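Garment Care, Session 8 - Zippers and Light Jackets
Notes by Heloísa Conceição

Okay, so last session we got through buttons and snaps, and a few of you stayed behind to ask about zippers, which made me very happy because zippers are my favorite! Everybody is scared of them and they really shouldn't be.

Words first. The tape is the fabric strip on each side. The teeth (or coil) are sewn or clamped onto it. The slider is the little metal or plastic body that rides up and down, and the pull is whatever you grab - a tab, a ring, a bit of cord. On a jacket you also have the pin and the box at the bottom, and those take the most abuse of all.

Before you touch anything, lay the jacket out flat. Unzip it, open both fronts, smooth the lining with your hand and let the zipper go where it wants to. Clear the table first. I once hunted 2 hours for a slider that had gone into Margit's pincushion (sorry, Margit).

Then look along the teeth from the neck down to the hem. You want to spot threads caught in the track, lint, a tooth leaning over, or stitching that has come away from the tape. Run a fingernail along it too, your nail will find things your eyes skip.

Light nylon-type fabrics need a gentler hand. They pucker if you pull the thread tight, and needle holes stay in them forever, so use a fine needle and clip the tape in place with clips. If you must press, cool iron and a cloth on top, and please test it on an inside seam first. Keep the iron well away from prints! Cauã has a very sad windbreaker he'll show you if you ask nicely.

If a slider is stiff, rub a plain candle along the teeth, run it up and down a few times and wipe off the extra. If the teeth pop open behind the slider, it has probably spread a little. Squeeze each side with small pliers, a tiny bit at a time, and try it after every squeeze.

Folding comes last. Zip it up if you can, face down, sleeves in, bottom hem up to the shoulders. For kids' jackets I fold in thirds so the print shows on top, and then they can find their own in the cubby.

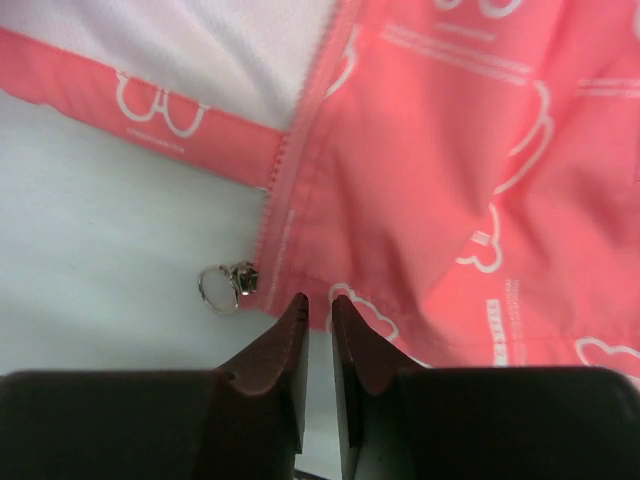
For next time, bring one jacket from home with any kind of zipper, plus your clips and a candle stub. We'll work in pairs, and Elvira is bringing her big box of spare pulls, so there's plenty to dig through if yours has gone missing.

145 shares | 8 comments

Related handouts
Buttons and Snaps, Session 7
Sorting a Thread Box
Washing Padded Coats at Home
Patching Knees and Elbows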